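18 July 2021

Cloda scent, batch 987. Picking up from the notes in May, when the singer's people turned down the last version as "too grown up".

Netumgate (her management) sent the new wording yesterday. They still want fig at the top and now something "like the dressing room after the show". I asked what that meant and got a list: hairspray, lilies, cold tea. Leaving out the hairspray. Lilies we can do, and the tea comes close enough with the black tea base from Hofstetter.

Mixed the trial at 20 per cent in alcohol, same as before, so the two can be compared fairly. Fig cut by a third. Tea in, lily in at half what the sheet says because the Hofstetter lily is strong and takes over.

On paper strips:

- start: fig clear, a bit green, no lily yet
- one hour: lily up, tea underneath, fig nearly gone
- 8 hours: tea and a faint soapy note I don't like

The soapy note was in the May version too, so it isn't the lily. Suspect the musk. Will swap it and run again before anything goes out. 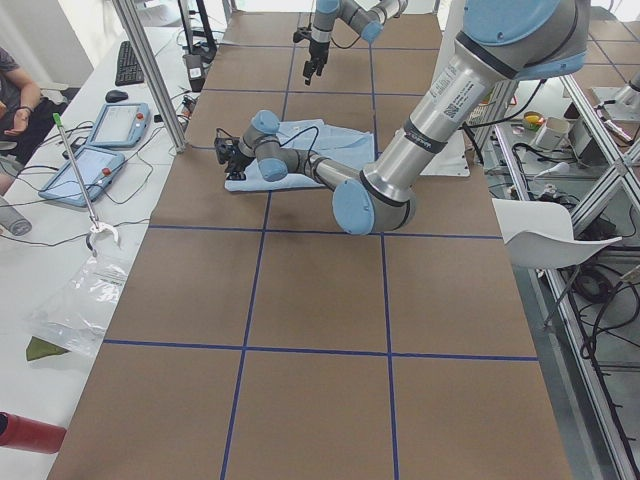 Table with the blue tape lines, far end at the top.

Bottle. The sample from Clusa is the 100 ml with the heavy cap. Looks good, but the cap turns when you lift it by the top and the logo ends up off to one side. For a launch where she'll be photographed holding it, that matters. Wrote to Clusa asking for a keyed cap. They can do it, at a price they haven't told me.

The signature on the front is still the old one. She changed how she signs after the tour, and the fan sites will spot it within the hour. Netumgate to send the new artwork - chase if nothing by the end of the week.

Launch text. Their draft says she "made the scent herself at her kitchen table". She came in twice and chose between strips, and she has a good nose (she picked out the tea before I'd said a word). I'd be happy with "chosen by". Have sent that back as a suggestion and kept the tone friendly.
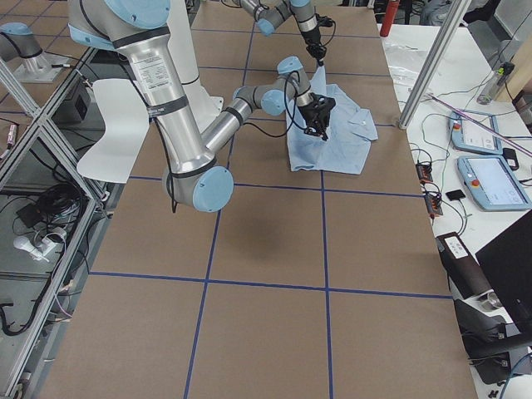 Mirjam Berchtold disagrees about the fig. She smelled both strips blind and says the cut has gone too far, that anyone trying it in a shop gives it ten seconds and the fig is all they'll get in that time. She would put half of it back and leave the lily alone, and she doesn't mind the soapy end - "it smells clean, people buy clean".

Fair on the fig. Next trial: fig half restored, musk swapped, lily and tea as they are. Not changing my mind on the soap.

To order: more strips, small amber bottles, the other musk.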